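Shehu Cloths -- Your Questions About Folding, Washing and Putting Away

Thank you for stopping by! We get so many kind notes about our everyday cloths that we've gathered the usual questions on one page. If yours is missing, write to Jarosław Kozłowski at our Groltbridge shop and he'll get back to you, usually with more detail than you bargained for.
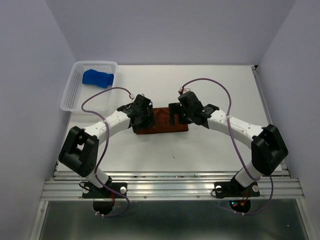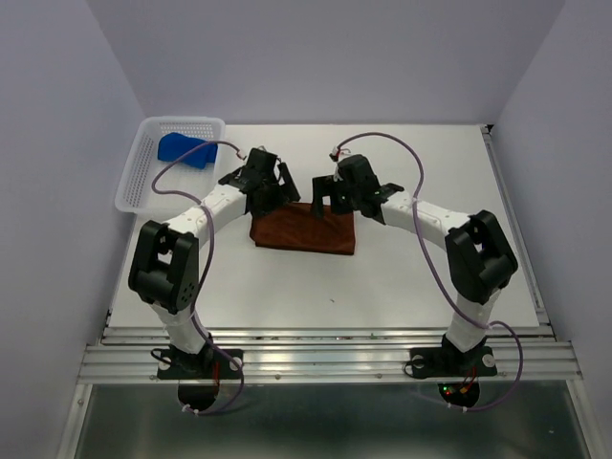 Brown cloth folded into a rectangle, with the white basket toward the back of the table.

How should I fold my cloth?
Lay it out on a clean table and smooth it with the flat of your hand, starting in the middle. Bring the short ends together, smooth again, and keep folding in half until it suits your shelf or basket. A few wrinkles along the top are nothing to fret over -- they mostly relax once other cloths are stacked on it.

Do I need to iron it first?
Only if you enjoy ironing (some of us do!). A good shake while it's still a little damp does nearly as much.

What sort of basket do you recommend?
We're fond of plastic ones with small holes in the sides, as they let the air through and wipe clean in a moment. Any basket you already have at home will do very nicely, though, so please don't buy one on our account.

Will the brown run in the wash?
It can, the first time or two, so wash it with other dark things in cool water. After that we've never had a complaint, and Jarosław has been answering the mail here for a good long while.

How many can I stack?
We stop at 5. Any taller and the pile starts to lean, and then you're folding the whole lot over again.

Can I send one back?
Of course you can, any time before the end of October if you ordered this fall. Fold it however you like, pop your order slip in with it, and mail it to the Groltbridge address on your receipt.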